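4.3 Calibrating the marker cubes and aligning the two hand tracks

Complete section 4.2 before you start. The Stetulau tracking service must be running and both hand units must be listed under Devices. If only one is listed, restart the service and wait for the second to register.

1. Open the session file and check that the cube map is set for each hand. The left and right cubes use different marker IDs. Loading the same map twice does not raise an error, but the solver will swap the hands whenever they cross.

2. Set the marker edge length in the map to the printed size, measured across the black border. Do not include the white margin.

3. Select Track > Live. Hold both units out in front of you so that at least two faces of each cube are in view of the head camera. 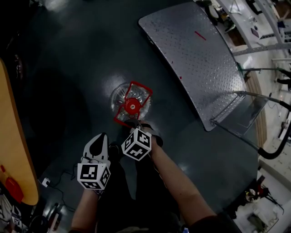 4. Turn each wrist slowly through 90 degrees and back. The pose readout should change smoothly. A jump of the cube axes at one point in the turn means that a face is entered in the map with the wrong rotation. Correct the entry and repeat from step 3.

5. Select Solve > Hand offset. The solver collects samples until the bar is full, then writes the transform from cube to fingertip into offsets.cfg.

Note: Glare from a polished floor can wash out the white parts of a marker. Lower the exposure before you change the detection threshold. The threshold applies to both hands and to the wrist views.

Caution: Do not edit offsets.cfg while the service is running. The file is rewritten on exit and your changes will be lost.

4.4 Registering the wrist views

The wrist cameras use the fisheye model. Pinhole calibration files from Badov releases before version 2 are rejected at load.

1. Load the lens file for each unit and set the mask radius so that the dark corners fall outside it.

2. Draw the gripper mask over the parts of the tool that stay in view, including the full sweep of the fingers. Features found on the tool body move with the camera and will pull the estimated motion towards zero.
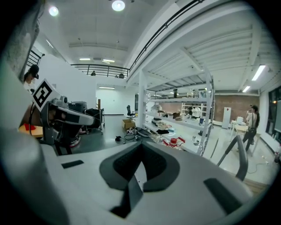

3. Set Ignore foreign markers to On if more than one operator is working in the room. With the setting off, any marker with a known ID is passed to the solver, including those on another operator's unit.

4. Start the map build and walk a closed loop, ending where you began. Keep fixed structure such as shelving and railings in view. People walking through the background are normally removed by the outlier filter.

5. Check the loop error in the log. If the service stops with code 2409, the head and wrist clocks have drifted apart. Run Sync > Reset and repeat step 4.

Note: The map is stored with the session. Rebuild it if large items in the room have been moved.

Section revised 27 May 2026, H. Kiani. For export to the Nilodari planner, see section 9.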